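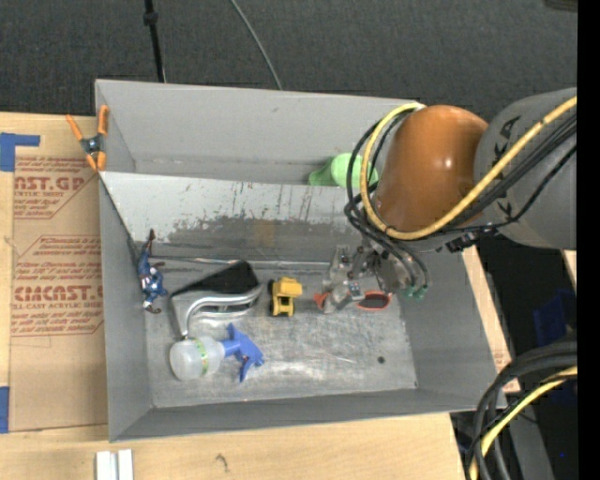 January, morning. Second round of rub tests on the Fosdale wool, the madder and weld batches. Same procedure as last time: damp white cotton over the finger block, moderate pressure, then compare the cloth against the grey scale. Madder is still bleeding more than I'd like. The staining on the cotton was worse at the edges of the swatch, where the fibre is more open. I keep wanting a rating for uneven wear, and the scale doesn't give one. The divider in the grey metal bin is a fair picture of the problem: pale and streaky along the upper part, dark and ragged along the lower, and no single grade would cover both. For now I'm writing down the best and worst spot on each swatch.

Weld: 3 swatches, all fine dry, slightly yellow on the cotton when damp. Valbona thinks the alum was short. Checked the recipe card and the weight had been copied from the Janalitz batch, a lighter yarn. Corrected in pencil.

Second rinse on the remaining madder skeins, soft water, left 6 hours. Vlasta to wring and hang them in the back passage, away from the radiator.

To do: ask Ditex for more test cotton, we have 2 strips left. Relabel the jars on the lower shelf. Jeanine wants her thermometer back.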